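Section 4: Setting Up Your Court Records Watch List

Welcome back, and thank you for sticking with us through the account pages. By now you should have a working Vendine login and a home screen with your name at the top. In this section we'll build your first watch list, so that Vendine can tell you when something new is filed in a criminal case you follow. Plan on a quiet half hour and have your case numbers beside you. If you write a news blog, you may already have a drawer full of them!

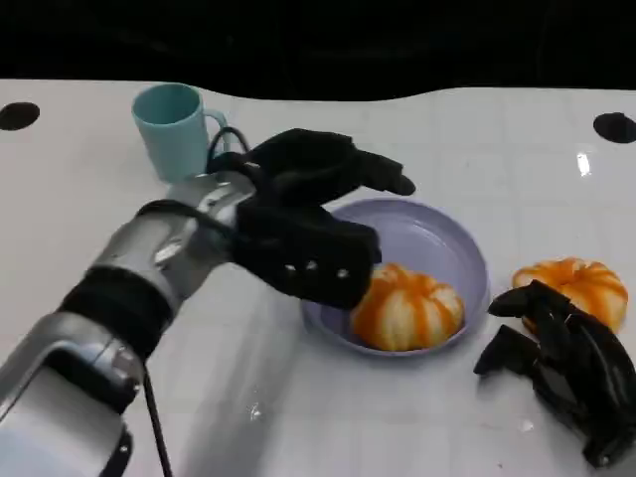
Kamil Charvát
Documentation Lead, Vendine
Last revised 18 March 2025

Before you begin

You'll need the full case number exactly as the clerk's office writes it, with every dash and leading zero. A defendant's name alone will get you somewhere, but names are slippery things, and two people who share one can end up in the same list. I have seen this happen to careful reporters, and it is a miserable afternoon for everyone.

Adding a case

1. From the home screen, choose Watch Lists, then New List. Give the list a name you'll still understand in July.

2. Choose Add Case and type the case number. Pick the court from the menu (federal district courts come first, then state courts by state).

3. Press Look Up. Vendine shows the case caption, the judge and the date of the last filing. Read all three slowly before you go on.

4. If they match your notes, press Keep. If they don't, press Back and check the court first – the same number can belong to quite different cases in different courts.

5. Repeat for each case. One list holds up to 200 cases, and an account holds up to 1000 in all.

Note: Sealed cases will not appear, and a case that is sealed later will drop off your list without an alert. A missing case tells you very little by itself, so please call the clerk before you write anything about it.

Choosing your alerts

6. Open the list and choose Alerts. New lists start with everything turned on, and for a busy case that means a great deal of mail.

7. Turn on the kinds of filing you care about. For most people following a sentence after trial, Judgment, Supervised Release and Notice of Appeal are plenty.
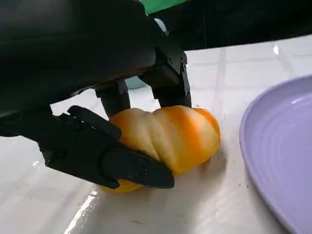
8. Set how often you'd like to hear from us. Daily suits most lists, and Hourly is there for the week of a hearing, when you'll be refreshing the page anyway.

9. Press Send Test. A short message headed "Vendine test alert" should reach your inbox within a few minutes. If it doesn't, look in your spam folder, then go to Section 9, Mail Problems.

Caution: An alert tells you that a paper was filed. It does not tell you that what the paper says is true. A charge is a claim until a court decides it, and a motion to revoke someone's release is a request that a judge may well turn down. Open the document and read it through before you publish.

Sharing a list

10. Choose Share and enter your colleague's email address. They can read the list and its alerts, but only you can add or remove cases.

11. To stop sharing, clear the box next to their name and press Save. Your private notes are never shared, so feel free to be as blunt in them as you like.

If you are moving lists over from Wirkitz, leave your old account open until the import has finished. The steps are in Section 5, along with error 185, the one most people meet on their first try.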